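Buying and Storing Vegetables for a Small Kitchen
Handout 5: Cabbages and other leaves

Welcome back, everyone. Last time we got a bit carried away with potatoes (my fault, I do love a potato), so leaves have been waiting their turn. Do bring your notebook in, even if it only has soup on it so far.

Start with weight. Pick up two cabbages of the same size and the heavier one is nearly always the better buy, as it has kept more of its water and the leaves are packed tightly. Give it a gentle squeeze as well. A squeaky cabbage is a happy cabbage, as Ottilie Lanz used to tell us when I was training under her at Wallner.

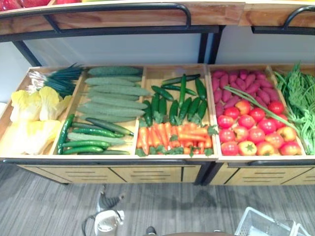 Outer leaves tell you a good deal, though a torn or floppy one is no reason to leave the whole head behind. Look at the cut stem. Pale and moist is lovely, brown and cracked means it has been sitting about. And please don't be shy about asking the stallholder when the delivery came in — most of them enjoy being asked!

At home, keep leaves cold, loosely wrapped, and well away from ripe apples, which give off a gas that turns greens yellow before their time. Don't wash anything until you're ready to use it. A whole white cabbage will sit in the fridge for weeks, napa for rather less, and lettuce wants eating within days.
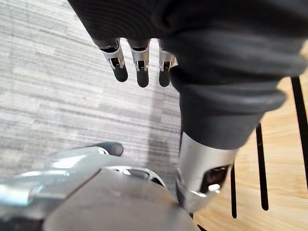
Dark grey sleeve over a silver metal forearm, with fingers pointing down.

A word on cooking. My grandmother's cookery book, printed in 1953, boils shredded cabbage for 47 minutes, and I can only say that we loved her dearly. Try 5 minutes in a covered pan with a knob of butter and a splash of water, then taste it, and carry on only if you think it needs more.
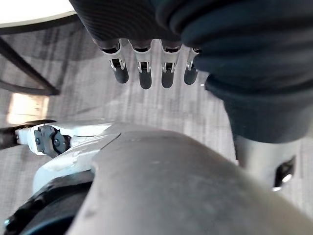
Curved grey shell of one robotic hand, with the slender fingers of the other behind.

For next time: buy one cabbage of any kind, cut it in half, and store the halves in two different ways. Jot down how each looks every morning. Selina Ortner has spare copies of Handout 4 if yours has gone astray, and page 9 of the course booklet has the braised red cabbage that several of you asked for.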